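Folding notebook, Gadex arm, November

Sunday, late start. Lavanya had the bench until lunch so I spent the morning rereading Kamala's notes on the grasp selector (the Arumugam version, before we added the label cue) and trying to work out why our regrasp numbers look so lumpy. The short version is that the policy is great at picking up cloth and pretty bad at knowing how much cloth it just picked up. You ask for one layer and you get one, or three, or a handful!

So the plan for this round: same T-shirt, same start procedure (drop it, don't arrange it, hands off), and compare two ways of choosing the first pinch. Method A is the old one, highest ridge in the wrist view, go straight down. Method B looks for the collar first, using the neck label as an anchor, and then offsets the grasp toward the middle of the body panel. Védís thinks B will win on orientation and lose on layer count, and I think she's probably right, but I want it written down before we look at the totals.

Recalibrated the fingers before starting. The closing force was still set for Prodromos's towel runs, far too strong for jersey, so I dropped it and saved the profile under Grindarar so it doesn't get overwritten again. (Please don't edit that profile. Make a copy!)

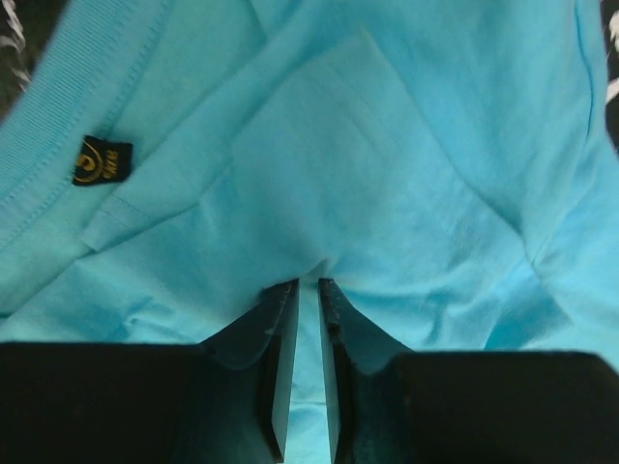 Wrist view, fingertips in the body of the shirt, neck label in sight.

I like this view a lot for method B because the label and the ribbing are both right there, and the seam off to the right gives the orientation estimate something to chew on. The pucker between the tips is small, too. What I can't tell from a wrist view is whether the pinch has one layer or the folded-over bit underneath as well, and that's the whole question, so the wrist camera on its own isn't going to settle it. Shobha suggested reading motor current during the last bit of closing and fitting a threshold per fabric. Worth a try. My worry is that a stitched hem looks just like two layers of plain cloth to the motor.

Side note on the label detector: it finds the label fine but it can't read it, and that's okay, we only want the position and the tilt. I took the text branch out and the loop feels snappier. Haven't timed it properly yet.

Total in the log so far is 149 attempts across both methods, and 13 of those I've marked "unclear" and want a second person to score. Kamala, if you've got time, they're in the Drandus folder with my scores hidden. Go by the video first and don't peek at the current traces. 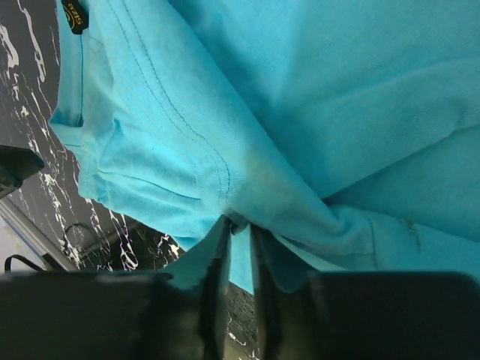 Back bench, November

Much bigger bunch between the fingers in this one, with wrinkles running out from the pinch and a double row of stitching heading right down toward it. Seams are where I'd expect the layer estimate to fall apart, so I'm adding a "seam near grasp" tag to the scoring sheet and going back through the old attempts to fill it in. Boring job, but if the bad estimates bunch up around seams we have a decent story for why the plain ridge method is so uneven.

The veins in the black marble pattern are a nuisance for segmentation, by the way. Bright white lines right beside a cloth edge, and the mask likes to grab them. I've been thresholding on hue before anything else and that cleans it up for turquoise. It won't help at all when we get to the white shirts, so Lavanya wants to try depth for those.

To do:
Copy the closing profile for the heavier cotton
Add the seam tag, backfill the old attempts
Ask Prodromos for his current-trace script
Second scorer for the unclear ones
Try B with a shorter offset from the collar

Leaving the arm parked and the log open on the bench machine. Védís is on next.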